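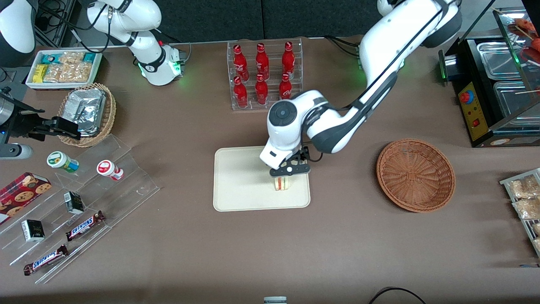

Kuusisto snack counter to open on 6th January

The snack counter at Kuusisto will open on 6th January with wrapped sandwiches, hot sausages and bottled Coca-Cola, operator Fiment said.

The counter takes over a corner of the lobby that used to hold a newsstand. Fiment spent 3,000 euros on fittings, including the food warmer. Sandwiches will be sold singly on trays, and packaged snacks will be kept within reach of the register.
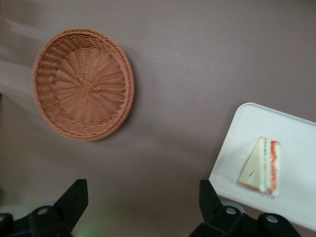 A sandwich wedge on a tray, beside a woven basket.

Mei Villanueva, who manages the site for Fiment, said the layout was kept small so one person could run it.

"People here have 20 minutes for lunch – they want to pick something up and go," she said.

The building has 291 office workers. Hours will be reviewed in June, and a second counter upstairs is under discussion.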